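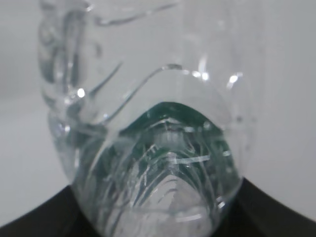 읽는 시간 8분

운더빌(Undurville)에 있는 단도스카(Dandosska) 데이터 수집실을 다녀왔다. 공개 견학일이었고 신청자는 오전과 오후 두 조로 나뉘어 들어갔다. 나는 오전 조였다. 역에서 셔틀을 타면 되는데 정류장 표지가 작아서 한 대를 놓쳤고, 건물 앞에 도착했을 때는 접수가 거의 끝나 있었다. 이름표를 받고 신발 위에 덧신을 신은 다음 2층으로 올라갔다.

단도스카는 로봇 팔을 만드는 회사가 아니다. 팔과 그리퍼는 밖에서 사 오고, 사람이 그 팔을 원격으로 움직여 작업하는 과정을 기록해 학습용 데이터로 넘긴다. 이날 본 작업은 벨티코(Beltico)라는 이름의 과제에 들어가는 것으로, 탁자 위의 가벼운 용기를 집고, 옮기고, 기울이는 동작을 모은다. 물건의 종류는 많지 않다. 페트병과 일회용 컵이 중심이고, 같은 물건을 위치와 상태만 바꿔 가며 반복한다.

수집실

방에는 작업대가 여섯 대 있다. 작업대마다 담당자 한 명이 앉고, 담당자가 손으로 조작 장치를 움직이면 탁자 쪽 팔이 따라 움직인다. 카메라는 손목에 하나, 탁자 쪽에 고정된 것이 하나다. 손목 카메라는 물건에 바짝 다가가기 때문에 화면 대부분이 병으로 채워지는 순간이 많고 초점도 무르다. 처음에는 저런 화면으로 무엇을 배우나 싶었다. 설명을 들어 보니 접촉 직전의 정보는 거의 이쪽에서 나온다고 한다. 고정 카메라에서는 그리퍼가 병을 가리는 일이 잦다.

찌그러진 투명 플라스틱은 손목 카메라로 보면 윤곽이 잘 잡히지 않는다. 벽이 겹친 곳은 청록색으로 진해지고, 한 겹인 곳은 밝은 배경에 묻힌다. 접힌 모서리를 따라 가는 선이 생기고 군데군데 빛이 맺힌다. 사람은 이런 화면을 보고도 병이라고 알아보지만, 학습 초기의 모델은 반사된 빛을 물체의 경계로 잡는 경우가 있다고 했다. 그래서 벨티코 과제에는 멀쩡한 병과 찌그러진 병이 모두 들어간다. 찌그러진 정도는 세 단계로 나누어 목록에 적는다.

한 건이 만들어지는 순서

담당자는 먼저 화면에 뜬 지시문을 읽는다. 내가 본 작업대의 지시문은 짧았다. 병을 잡아 컵 옆에 놓을 것. 다음 지시문은 컵을 잡아 병 앞에 놓을 것. 물건의 시작 위치는 프로그램이 정해 주고, 담당자는 그 위치에 맞춰 손으로 물건을 놓은 뒤 팔을 기본 자세로 돌린다. 발판을 밟으면 녹화가 시작되고 다시 밟으면 끝난다. 끝난 다음에는 성공, 실패, 폐기 중 하나를 고른다.

실패와 폐기의 차이를 두고 질문이 많았다. 실패는 동작 자체는 정상으로 기록되었으나 목표를 이루지 못한 경우다. 병이 넘어졌거나 컵이 밀렸거나 하는 것들이다. 폐기는 기록에 문제가 있는 경우로, 카메라 한쪽이 끊겼거나 담당자의 손이 중간에 들어갔거나 시작 위치가 틀린 것이다. 실패는 보관하고 폐기는 지운다. 실패한 기록도 따로 쓰는데, 어떤 용도인지는 과제마다 달라서 견학에서는 자세히 다루지 않았다.

벽 쪽 모니터에 전날의 건수가 떠 있었다. 방 전체에서 328건이었다. 생각보다 적어 보였는데, 녹화 시간보다 물건을 다시 놓고 점검하는 시간이 길다고 한다. 직접 지켜보니 그럴 만했다. 병을 옮기는 동작은 금방 끝나지만, 다음 시작 위치에 병을 놓고 화면의 반투명 안내선과 맞추는 데 손이 여러 번 갔다. 담당자 한 사람이 하루에 맡는 양은 최대 100건이고, 그 이상은 받지 않는다. 예전에는 한도가 없었는데 늦은 시간대의 기록에서 동작이 급해지는 경향이 보여 지난 6월에 정했다고 한다.

물건을 관리하는 방법

수집실 옆에 좁은 보관실이 있다. 선반에 병과 컵이 상자별로 들어 있고 상자마다 번호가 붙어 있다. 등록된 물건은 모두 646점이다. 같은 제품이라도 라벨을 뗀 것과 붙인 것, 뚜껑이 있는 것과 없는 것을 각각 다른 물건으로 친다. 물이 든 병은 별도 상자에 세워 두는데, 물의 높이도 목록에 적는다.

찌그러진 병은 관리가 까다롭다. 그리퍼가 한 번 잡을 때마다 모양이 조금씩 달라져서, 오전에 쓴 병이 오후에는 다른 단계로 넘어가 있기도 하다. 그래서 이런 병은 작업대에서 돌아올 때마다 사진을 찍어 목록의 사진과 비교하고, 차이가 크면 새 번호를 준다. 보관실 안쪽에 이 일을 하는 촬영대가 있었다. 상자를 들고 오가는 사람이 계속 있어서 견학조는 문 앞에서만 들여다보았다.

컵은 반대로 단순해 보였지만 여기에도 규칙이 있다. 흰 탁자에 흰 컵을 놓으면 고정 카메라에서 경계가 거의 사라진다. 탁자 색을 바꾸면 쉽게 해결될 문제인데, 실제로 쓰일 장소에 흰 탁자가 많으니 그대로 둔다고 했다. 대신 조명의 방향을 날마다 조금씩 바꾼다.

물이 든 병 옆에 컵을 두는 배치는 목록에서 따로 묶여 있다. 뚜껑이 없는 병은 기울어지면 물이 쏟아질 수 있으므로 팔의 속도 한도를 낮추고, 탁자 위에서 다른 물건은 치운다. 녹색 라벨이 둘린 병은 라벨 부분이 또렷해서 위치를 잡기 쉽고, 그 위쪽의 투명한 어깨와 목은 여전히 어렵다. 어디를 잡을지는 담당자가 정한다.
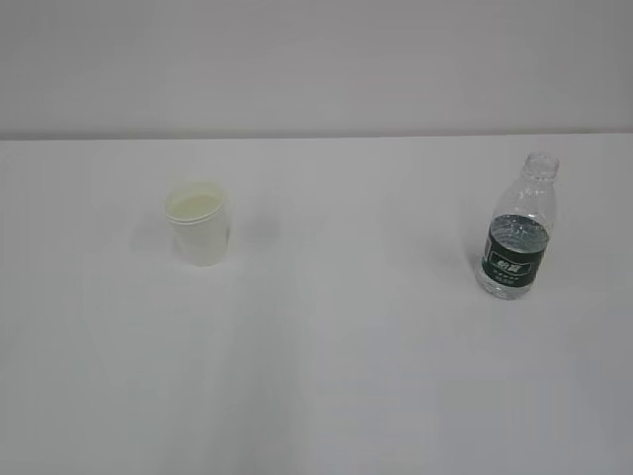 같은 조에 있던 한 참가자는 이런 배치를 아무리 많이 모아도 탁자가 늘 깨끗하면 현장에서 쓸모가 있겠느냐고 물었다. 자기가 일하는 곳의 탁자에는 영수증도 있고 젖은 행주도 있으니, 차라리 어질러진 탁자를 처음부터 모으는 편이 낫지 않느냐는 것이었다. 안내자의 답은 순서의 문제라는 쪽이었다. 물건이 두 개뿐인 상태에서 잡는 동작이 안정되는지를 먼저 보고, 그다음 묶음에서 다른 물건을 늘린다. 처음부터 섞으면 실패했을 때 원인을 가리기 어렵다고 했다. 질문한 쪽은 그래도 비율은 알고 싶다고 했고, 비율은 공개하지 않는다는 답이 돌아왔다. 나도 이 부분은 궁금했는데 더 듣지 못했다.

검수

녹화된 기록은 그날 바로 쓰이지 않는다. 아만(Ammann)이라고 부르는 검수 프로그램을 거친다. 아만은 두 카메라의 시각이 맞는지, 팔의 관절값에 튀는 구간이 없는지, 시작 위치가 지시와 맞는지를 자동으로 확인한다. 여기서 걸린 기록은 사람이 다시 본다. 검수 담당자의 화면에는 손목 영상과 고정 영상이 나란히 있고, 아래에 그리퍼의 벌어진 정도가 그래프로 나온다.

검수 화면은 견학자도 잠깐 만져 볼 수 있었다. 내가 받은 기록은 병을 잡는 장면이었고, 담당자는 성공으로 표시해 두었다. 그래프를 따라가 보니 그리퍼가 한 번 닫혔다가 조금 열리고 다시 닫혔다. 잡는 위치를 고친 것으로 보였다. 이런 기록을 남길지 물었더니 남긴다고 했다. 고쳐 잡는 동작도 배워야 하는 동작이라는 설명이었다. 다만 여러 번 되풀이해 고쳐 잡은 것은 별도 표시를 단다.

조작 체험

마지막 순서는 조작 체험이었다. 한 사람에게 두 번씩 기회가 있었고 빈 컵만 썼다. 조작 장치는 생각보다 가볍고, 손목을 돌리면 팔이 조금 늦게 따라온다. 첫 번째에는 컵을 밀어서 넘어뜨렸다. 두 번째에는 잡기는 했는데 너무 세게 쥐어 옆면이 눌렸다. 힘이 손에 전해지지 않으니 눈으로만 판단해야 하고, 화면보다 탁자를 직접 보는 쪽이 편했다. 실제 담당자들은 일정 기간 연습한 뒤에야 기록을 시작하며, 연습 중의 기록은 데이터에 넣지 않는다. 체험 기록도 마찬가지로 지운다고 안내문에 적혀 있었다.

방문 메모

견학은 예정보다 조금 늦게 끝났다. 수집실 안에서는 개인 촬영이 안 되고, 가방은 접수대에 맡겨야 한다. 덧신은 미끄러우니 계단에서 조심하는 것이 좋다. 수집실은 조명 때문에 꽤 덥고 보관실 앞 복도는 서늘하다. 건물 안에 식당은 없고, 셔틀 정류장 맞은편에 국숫집이 하나 있다. 돌아오는 셔틀은 간격이 길어서 나는 역까지 걸었다.

다음 견학 일정은 아직 나오지 않았다. 접수대에서 들은 바로는 다음번에는 뚜껑을 여닫는 작업대도 공개할 계획이라고 한다.

작성일: 2025년 8월 28일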